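Karkano learns to pick up by remote control
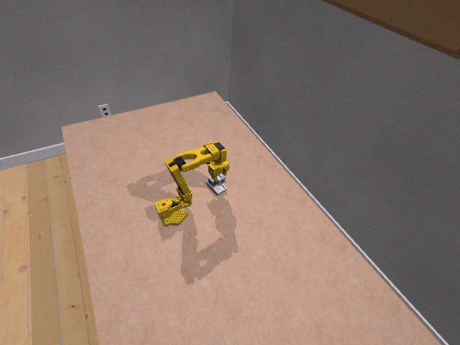
Great progress from the Vieira lab this January! Judite Frade and Duarte Neves have now steered their simulated arm, Karkano, through 300 pick-ups by remote control – every one recorded for training. Frade does most of the driving and says the knack comes in two afternoons. Next up are 2000 more runs, with five new operators joining in. We can't wait to see Karkano try it alone – the first solo tests start in March.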